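8 Jan 2019, workshop notebook

First day back at the bench after the break, and I'm writing up the bedtime chart because everybody keeps asking how it went (and because I'll have forgotten by July).

So, the idea was a wooden board with 7 sliding pegs, one per bedtime job, that my two could move across themselves. Pajamas, teeth, toilet, water, book, lamp, hug. I cut it out of the leftover Trander panel, sanded the edges twice and painted it with the Flirari yellow, which took three coats and still looks like mustard. Fine. The kids love mustard, apparently!

Night one was a dream. They slid everything over in about the time it takes me to find the toothpaste, and then slid it all back and did it again. Night two the little one put every peg to "done" at four in the afternoon and announced it was morning. So the pegs are too loose. I've gone up one dowel size and rubbed a bit of candle wax in the slots, and now it takes a proper push, but a five-year-old can still manage it.

Other notes: the hug peg has to be last or there's a riot. The lamp peg wants a bigger knob. I left almost 100 sanding discs in the Clevden cupboard, help yourselves, but please not the fine ones.

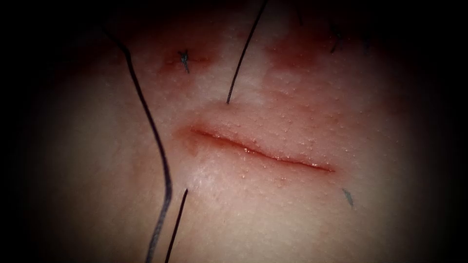

Cai read this over my shoulder and said the pegs weren't the trouble at all, seven jobs is too many for a tired kid, and at their house they got it down to four and the arguing stopped in a week. Could be. I'm not giving up the hug, but water and toilet could probably share a peg.

To do: new knob, second board for Grandma's, wash out that yellow brush before it sets.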